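September, 4 pm, cup notes

Good afternoon with the plastic tumblers! I've wanted to settle on one cup for the workshop shelf for ages, and the pink one from the Isine order is winning by a mile. It tapers nicely, so a whole row of them nests down to almost nothing, and the color shows up beautifully on the white table. No more hunting for a clear cup against a white top (I lost two that way in spring, then sat on one).

I went through the lip and the walls first, because those are what annoyed me in the Retport ones. Those had a sharp little seam on the rim that caught the cloth every time. 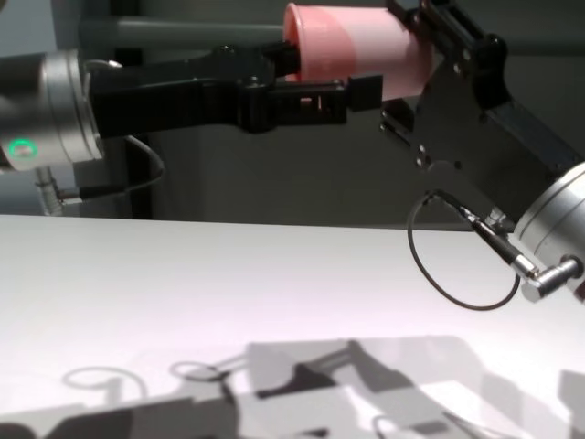 The rounded lip is my favorite thing so far. Running a fingertip around it I found one tiny bump, and I had to go around twice to be sure of it. The walls have some give, more than the Zomano cups, and they spring back when I let go. I squeezed mine far too many times, it's oddly pleasant. Filled with dry rice and leveled off with a ruler, it came to 68 g with the cup zeroed out. I'd like to repeat that with the fine sand, which should settle better and give a steadier number.

Also tried the wobble check: push at the rim with a pencil, let go, watch. It rocks and comes back every time unless I really shove it. The narrow base had me worried, so I'm very happy with that. 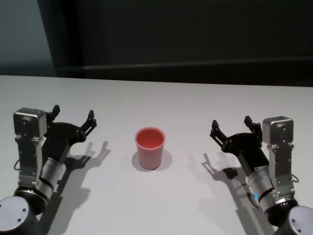

Still to sort out is stacking. Two nested cups slide apart easily, but with a tall stack the bottom ones grip hard and I end up twisting them loose. Maybe a paper ring between every few? Will try it with the offcuts from the Tôn boxes.

Order question: the smallest pack is 100, and the next one up is 2000, which would bury us. One small pack, please, all pink if they'll do it. I've cleared the second shelf, left side, and put a strip of tape there marked CUPS.

Next: sand fill, paper rings, and a warm wash to see if the color holds.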